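Home Storage and Pantry Care, Session 5: Lids, Rims and Corners

Welcome back, everyone, and thank you for bringing in your tubs from home. I know some of you carried them on the bus! Last session we talked about shelves and what to keep on them. Tonight we slow down and spend our time on the plastic container itself, and mostly on its top, which gets far less of our attention than the flour inside it does.

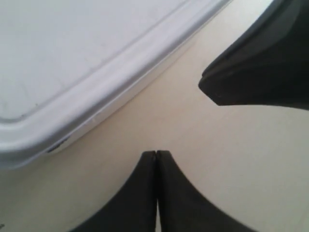 Nabila Lumbantobing

A flat panel with a raised, rounded rim is the shape most of you will have at home, whatever colour yours happens to be. The panel is easy and one wipe usually does it. The groove where the panel meets the rim is another matter, and it's where sugar and fine crumbs like to settle. Use a soft cloth wrapped over a fingertip, warm water and a little dish soap, and go right around without lifting your hand. Corners want a second pass — an old toothbrush is lovely for this.

Please don't reach for the scouring pad. At the Jultstead class in January we had a lid so scratched that it held every bit of grime it met, poor thing, and we never did get it looking nice.

When you put a lid back on, start at one corner and press along to the next, then do the opposite side. Run your thumb under the outer lip as you go, and if a corner is sitting a little high, take the lid off again and look in the rim for crumbs before you push any harder.
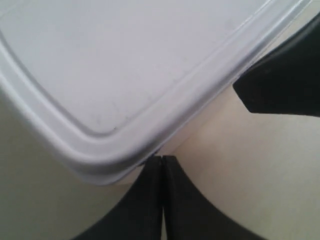 Dhillon wondered whether a lid that has gone out of shape can be saved, having had one in the cupboard for years that pops up at the same corner every time. Sometimes, yes. Soak it in warm (never boiling) water, lay it on a flat table with a heavy book on top, and leave it overnight. If it still pops up, keep that tub for pegs or buttons and find another for the rice.

For next time: wash one lid at home, grooves and all, and bring it along with its container.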